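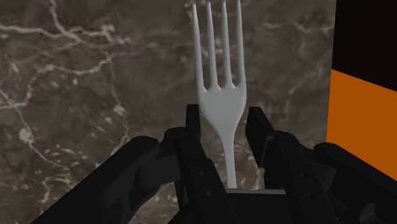
Moving a Billing Front End to Strict Typing: An Interview with the Nurkila Platform Team

Nurkila has completed the conversion of its customer billing application from plain JavaScript to TypeScript in strict mode. The work covered 343 source files and was carried out alongside the regular release schedule. The lead engineer for the project spoke with us in June at the company's Dradammont office.

The decision followed a review of support tickets from the previous year. According to the lead engineer, a large share of the defects came from one source. "We were passing invoice objects between modules that did not agree on what an invoice was," she said. "One service treated the due date as a string and another treated it as a number. Both had passed review."

The team first considered a full rewrite and decided against it. Files were converted in order of dependency, beginning with the shared date and currency helpers. Strict null checks were turned on last. At that point the compiler reported almost 4,000 errors, most of them in form handling code. "That was a difficult afternoon," the lead engineer said. "Once we grouped the errors by cause, the list became much shorter. The address form alone produced 330 of them, and a single optional field was responsible."

Type definitions for the back end are now generated from the API schema by Nondell, the company's internal build tool. Developers are not permitted to edit the generated files by hand. A change to the schema that breaks the front end fails the build before it can be merged.

Asked about the cost, the lead engineer said that new features slowed for three months and that the team informed its clients in advance. Geddes, which uses the billing application for its own subscribers, agreed to postpone a planned export feature until the conversion was finished.

Some work remains. The test suite still contains untyped fixtures, and two older chart components rely on a library with incomplete type definitions. "We wrote our own declarations for the parts we use," she said. "They are correct as far as we know, but I would prefer to replace the library." A decision on the chart components is expected with the next major release.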